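How to Sort a Big Tub of Mixed Building Blocks

February 6, 2020

My kids got a giant hand-me-down tub of blocks last June, and it sat in the hall closet until I couldn't stand it anymore. I finally sorted the whole thing over two evenings, and I learned a few things the slow way, so let me save you some time!

First, dump everything on an old bedsheet. Don't sort out of the tub – you'll just dig around in the same top layer forever. With a sheet you can see what you've got, and when you need the floor back you grab the corners and lift.

Next, pull out anything that isn't a block. I found crayons, a hair clip, and 34 puzzle pieces (so that's where the puzzle went). Toss the broken stuff now or you'll end up sorting it later, trust me.

Now for the big question: color or shape? Everybody wants to start with color because it looks so pretty, but I'd go with shape first. A small red piece in a pile of red pieces is really hard to spot. A small red piece in a pile of small pieces jumps right out at you.
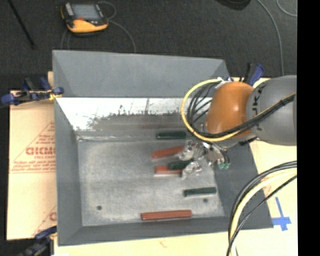

Red and green blocks in a metal bin.

Once the shapes are split up, you can do color inside each group if you feel like it. I only did it for the long rectangles, since those get used the most at our house.

For washing, I put the plastic ones in a mesh bag and swished them in a sink of warm water with a squirt of dish soap. Wooden ones just get a wipe with a damp cloth. Let everything dry overnight on a towel before you put it away, and flip the hollow ones over so the water runs out.

Last step is containers. Wide and shallow beats tall and deep every time, and skip the lids if your kids are little. I stuck a piece of masking tape on the front of each one and drew the shape on it with a marker. My youngest can't read yet, but she puts the long ones back in the right place – well, most nights.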